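Runbridge Picking Cell: Fault 17 FAQ

What is Fault 17?
The arm stopped because it met more resistance than expected while reaching into a bin. It holds position until someone clears it.

Is it safe to reach in and free an item?
No. A stopped arm is still powered. Press the emergency stop, wait 30 seconds, then open the guard.

Why did we get so many in February?
The bins had shifted, so the arm was working from old wall positions. We logged 1,156 picks that month and around 17 stops.

What changed?
Bins are now clamped — check the clamp at the start of each shift. Recalibrate after any bin swap.

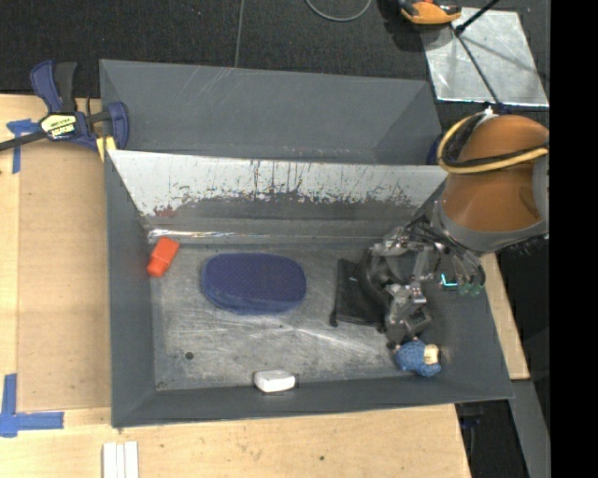
Leblanc, Tue 6 November

Can soft items cause the fault?
Yes. A fabric pouch can bunch up under the fingers. Lower the grip force one step and try again.

It came back after a reset. Now what?
Leave the cell off and open a ticket with Moltine support.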